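Gamau Community Workroom
Progress report to the Stidell Fund, second period
Prepared by Larasati Jugah, project lead

1. Where we are

The fit-out of the main room is finished and the room has been in use since May. The back room is painted but has no furniture yet. Spending is within the approved budget, with one change between lines that we describe below and ask you to confirm.

When we last reported, the floor was down and the wiring had passed inspection, but we had no work surfaces. The first set of tabletops was delivered in the wrong depth and went back to the supplier, Tuhumury. The replacements fit. Installation took a day and a half, and Ilango Poduval checked each table for level before signing the delivery sheet.

2. Budget

The grant line for furniture had $2083 remaining at the start of the period. We spent $1244 of it on the tabletops and legs. Delivery was charged once, and Tuhumury did not bill us for the return. The rest is held for shelving in the back room.

The change we are asking you to confirm concerns lighting. We had planned to buy clamp lamps for every table. After a few evenings in the room Teguh Wibisono reported that the ceiling lights were enough for cutting and pinning, and that lamps were only wanted for hand sewing. We bought fewer lamps and would like to move the difference to storage bins. 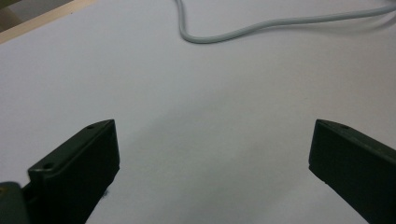 Table surfaces were the item your office asked about most after the first report, so we will say a little more about them. We looked at a butcher-block finish, a gray finish and a pale one. The gray was cheaper, but pencil marks and dark thread were hard to see on the sample. We went with the pale white top, and dark objects stand out clearly against it, which is what the sewing and repair groups had asked for. The drawback is glare late in the afternoon, when the sun comes in low on the west side. Blinds were not in the original budget. Melur Manurung has asked two local shops for prices and we will send them on when we have both.

Cleaning is simple so far. Groups wipe the tables down with a damp cloth at the end of a session and rubbing alcohol takes off most ink. We ask people to use a cutting mat with rotary blades and a silicone pad under the iron. Both are kept in the cabinet by the door.

3. Use of the room

The room is open four evenings a week and one morning. We recorded 52 sign-ins in the first month of opening, counting repeat visits. The mending group is the steadiest. The small electronics repair evening started slowly — it clashed with a class at the Pusness library — and has moved to a later hour, 7:30 p.m., at the request of the people who come.

Larasati Tjoa has taken over the booking calendar from me. Requests used to arrive by phone, email and notes under the door, and we double-booked twice. Everything now goes through one form. Groups that book more than a month ahead are asked to confirm the week before.

4. Problems and delays

The back room is behind schedule. The wall on the alley side showed damp after the spring rain and we did not want to hang shelves on it until it had been looked at. The landlord has agreed to repair the gutter at his own cost, but we do not have a date. If it slips past the summer we will put freestanding shelves along the opposite wall.

The door closer on the main entrance is too strong for some visitors and needs adjusting or replacing.

5. Next period

We plan to finish the back room, settle the question of blinds, and run a beginner mending course in the main room. Receipts for the tabletops and lamps are attached, along with the signed delivery sheet. Please let us know if the move from lighting to storage is acceptable before we place the order for bins.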